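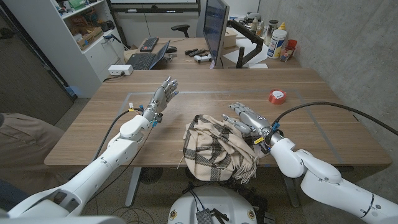
Since the last report we have moved from the assembly of the Prultenard kit to the work with soft objects, and most of our hours in this period went to cloth. The kit is now mounted and runs every working day. As you remember, the grant pays for our review of the kit as an outside laboratory, and at the end we must say if a small training center could buy it and use it without an engineer in the house. The present task is folding and handing over a scarf. We chose a plaid one, cream with wide dark stripes and with a fringe, as the stripes help the operator to judge how the cloth is turned and the fringe is a difficult part for robot fingers. The work area is marked on the table top with grey tape, and we ask all operators to begin with the scarf inside this rectangle.

Progress report, second period, Ivden Laboratory
Subject: review of the Prultenard two-arm kit with Tanguy hands
Prepared for: Plellis Fund, office for applied projects

1. What was planned

For this period we promised four things: to finish the installation, to train the operators, to make the first complete set of cloth tasks, and to write a first opinion about the hands. The first three are finished. The opinion about the hands is given below in section 4, but I ask you to read it as a draft. We want to repeat some tests before we put it in the final report.

2. Installation

The installation took longer than the seller's guide says. The guide gives one afternoon for the arms and the base, and this part is correct. The problem was the hands. The Tanguy hands are sold separately and are joined to the arm by a wrist piece with its own power and data connectors. In the first delivery, one wrist piece had a bent pin. The seller sent a new piece without discussion and paid for the shipping, but we lost 15 days.

The cable of each hand runs outside the arm. This is a weak point in my opinion. When an arm makes a wide movement, the cable can touch the table or pull at the wrist. We tried to fix it along the arm with soft straps, and it was better, but then the elbow could not bend fully. At the moment we leave the cables free and we check them before each session. The seller told us by letter that a cable guide is in preparation. There is no price for it yet.

The software was installed in one morning. The documentation is clear for the basic functions. For the hands it is thinner, and two pages describe an older menu which does not exist anymore. We have sent a list of the errors to the seller, and they answered politely that they will correct them in the June version.

3. Training of the operators

We trained 19 people, all from partner schools and workshops. None of them had used such equipment before. The course is two half days. On the first one they learn to start the system, to stop it in a safe way, and to move one arm. On the second one they work with both arms together.

Most of them could lift a box and put it down after the first half day. Cloth was another matter. A box stays where you put it, but a scarf changes its shape every time you touch it, and people who were quick with the box became impatient. We learned to give a longer break before the cloth tasks. We also changed the order of the exercises, so that the operator first only pulls the cloth flat with one hand, while the other hand stays raised and away from it. After this change there were fewer collisions between the two hands.

One request came from many operators. They want a larger stop button, placed where both the operator and the helper can reach it. The button in the kit is small and comes with a short cable. We bought a longer cable from our own money and did not charge it to the grant.

4. First opinion about the hands

The Tanguy hands are the strongest part of the offer and also the part which needs the most patience. The fingers are well made and their movement is smooth. They can hold a roll of tape, a cup or a folded towel without damage. The thumb can meet each of the fingers, and this is useful for thin material.

With the scarf, we saw three kinds of difficulties:

The fingertips are smooth. On wool and fleece this is no problem, but on thin woven cloth they slip, and the operator then presses harder than necessary.

The fringe goes between the finger joints. The seller recommends thin gloves for this case. We tested them, and the fringe stayed out, but the gloves turn slowly on the fingers and must be put right again between the attempts.

The operator does not feel the cloth. The hand reports the force on the screen as a colored bar, but a person who looks at the bar cannot look at the scarf at the same moment. A sound signal would help. We have proposed this to the seller.

I want to be fair here. These difficulties are known for this type of hand, and the seller does not promise work with cloth in the product sheet. We chose cloth because the training centers asked for it. For hard objects my opinion of the hands is good without conditions.

5. Recorded attempts

The agreement asks for 2000 recorded attempts by the end of the project. At the date of this report we have almost 2000, so we will reach the number early. The attempts are stored on our own server with a copy on a separate disk, and each one carries a short note from the operator. We use the notes a lot. They explain many failures which are not clear from the recorded movement alone, for example that the operator was disturbed by a phone call or that a strap was loose.

I propose to continue with the recordings after the required number, but only for the tasks with few good results. This does not change the budget. The operators are already planned for these hours.

6. Service of the seller

The answers to our questions came normally by the next working day. The person on the phone could help us with the arms directly. For the hands, the questions were sent to another office and came back later, one time after more than a week. A training center without technical staff would find this difficult. I would advise any buyer to take the service contract at least for the first year, and to ask in writing who is responsible when the problem is at the wrist, between the two products.

7. Money

The spending follows the plan. The cost of installation was a little higher because of the additional working hours, and the cost of travel was lower, as two partner schools came to us together. With your permission we will move the difference from travel to spare parts. The most urgent parts are one set of finger covers and one wrist cable for each side.

8. Next steps

In the next period we will repeat the scarf task with the new finger covers, and begin the task with two towels of different thickness. We will also let two operators from a training center work alone for one full day, from switching on until switching off, with our staff only in the next room. This test is for me the most important of the whole review, as it is the nearest to the real use.

We need two things from your side: the agreement to the change in the budget from section 7, and a short answer about whether the final report may name the price which the seller offered to us. The seller has no objection. We ask for both answers before we order the parts, as the delivery time for the wrist cable is long.

The operator notes and the list of errors in the documentation can be sent on request.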